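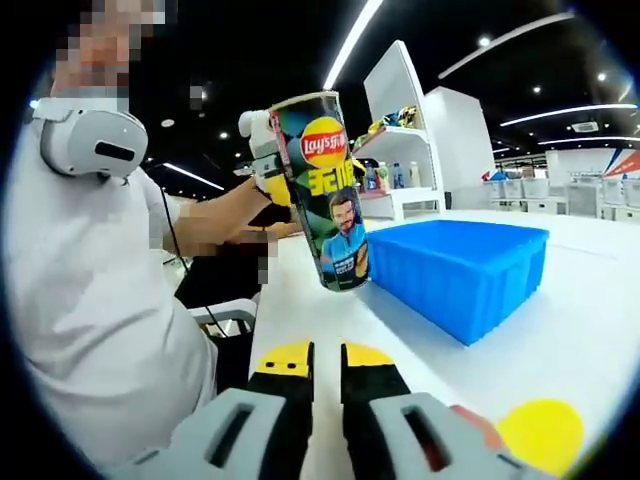

ライブ会場への飲食物の持ち込みについて教えてください
Viorica Rusu

10月にItdaleのホールで、Clistuleoというバンドの公演を見ます。日本でコンサートに行くのは初めてです。チケットの裏には「飲食物の持ち込みはご遠慮ください」と書いてありますが、かばんの中に入れておくだけでもだめでしょうか。開演まで外で長く待つ予定ですので、Lay'sのポテトチップスのような、背の高い筒に入ったお菓子を持って行きたいと思っています。それから、私の番号は144番ですが、これは席の番号ですか、それとも入場の順番ですか。日本語がまちがっていたらすみません。

Lazăr

「ご遠慮ください」は、丁寧ですが、禁止という意味だと考えたほうがよいです。私も外国から来ましたので、最初は迷いました。ただし、かばんから出さなければ問題にならない会場が多いと思います。前回Itdaleに行ったときは、入口でかばんの中を見られましたが、ふたを開けていないお菓子はそのまま返してもらいました。缶とびんは預けることになりました。

番号については、スタンディングの公演でしたら入場の順番です。開場の時刻になると、係の人が番号を順に呼びます。自分の番号が過ぎてしまうと、その時点の列の後ろに並ぶことになりますので、早めに行ってください。
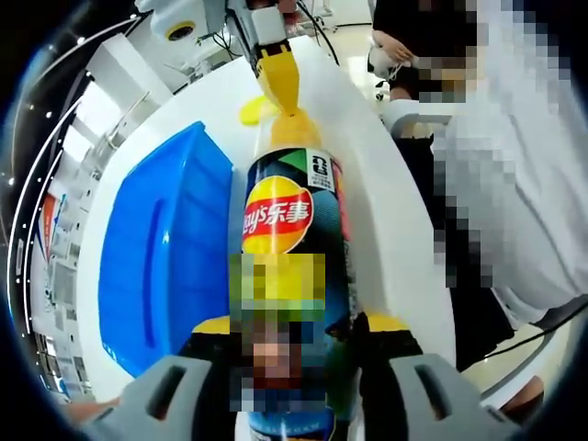

ロッカーについての追記

ロッカーは地下にあります。私のときは1回3百円で、百円玉しか使えませんでした。大きいかばんは入りません。

Estside

待っている間に食べてしまえばいいと思います。あと、ドリンク代が別に必要かもしれないので、小銭を持って行ってください。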